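# About Woreo

We love dishes! Washing them, drying them, stacking them, finding a good home for them at the end of the day. Woreo is a small company that plans and fits the working side of kitchens: the sink, the counter next to it, and the drawers and racks where plates spend most of their lives. If you have ever stood with a dripping plate in one hand and looked for somewhere to put it, you already know the kind of problem that gets us out of bed.

## How we started

Woreo began with one sink. Verena Sutter had moved into an apartment with a beautiful kitchen and a plastic drainer that took up half the counter. She moved it to the left, then to the right, then on top of the fridge for a week (not recommended). In the end she built a shallow drawer under the counter with wire slots for the plates, and the counter was hers again. A neighbor wanted one. Then the neighbor's sister wanted one, with deeper slots for pasta bowls, and that was the first real order.

There are 18 of us now, in one workshop with a big front window and a kitchen at the back that we all use. Some of us measure and draw, some cut and bend wire, some drive out and do the fitting. Everybody takes a turn on the phone, so the person who picks up may well be the person who makes your rack.

## What we make

Our two product lines have names that stuck before anyone could think of better ones.

**Troltar** is the pull-out. It slides out from under the counter and has a row of wire slots so plates stand on edge. We make it in five widths. You can order the slots close together for dinner plates and saucers, or wider apart if your favorite plates are the thick handmade sort, and you can swap the insert later if your dishes change. People's dishes change more than they expect! Weddings, kids, a pottery class.

**Pola** is the part that goes in or over the sink. It's a set of metal rods with a bar at each end. Rinse a colander of berries on it, let a pan drip, or lift it out and lean it against the wall when you need the whole basin for a roasting tray.

We also stock parts for the old Schwaiger racks, which plenty of our customers inherited with their houses. Schwaiger stopped making them years ago, but the runners are good and it would be a shame to throw one out over a worn clip. Bring yours in, or send us a drawing with the measurements on it, and we will dig through the bins.

## How a job goes

First we come and look. We bring a tape measure and we ask a lot of nosy questions: Who washes up? Is anyone left-handed? Do you let things dry or do you reach for a towel? Where do the plates go afterward, and how many steps away is that? Then we ask you to put a few plates away while we watch, which feels silly for a minute and tells us more than any floor plan.

After that you get a drawing and a price. Fitting a pull-out normally takes one morning. We bring our own dust sheets, and we run the drawer in and out until we're happy with how it sounds. Yes, sounds. A good runner has a soft, low sort of hush to it and you'll hear us going on about it.

We passed 2,000 fitted drawers in June, and there was cake.

## The plate part 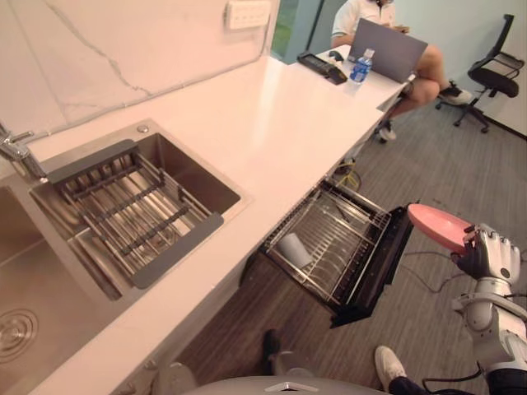 **Verena Sutter**
Founder and head of design

My favorite spot in any kitchen is the bit of air between the basin and the rack. A pink plate held by its rim over an open drawer, tilted nearly on edge and close to the slots, is pretty much the whole company in one go. I think about the width of that gap all the time, and about the height of the drawer's front, and how far a person has to lean.

I like a deep, square basin with a rod insert in it, and a pull-out just under the front edge of the counter. Steel wire in a black frame is a combination I keep coming back to, especially below a white countertop. White stone above, dark rack below, and then whatever color your plates are gets to do the talking. Please buy the pink ones if you want the pink ones!

I still draw every new insert by hand before it goes to the workshop. If you have an odd set of dishes (oval platters, tiny espresso saucers, your grandmother's soup plates) I'd love to hear about it, and I will probably ask you to bring one along.

## Come and visit

The workshop is open to anyone who wants to try the drawers. We keep 20 of them set up along one wall, with a mixed pile of plates beside them, so you can load and unload to your heart's content. Bring your own plates if you can. Kids are welcome, and there is a low sink at the end just for them.

Coffee is on the shelf by the door, and the mugs go in the second drawer down.

*Page last updated 14 Aug 2018*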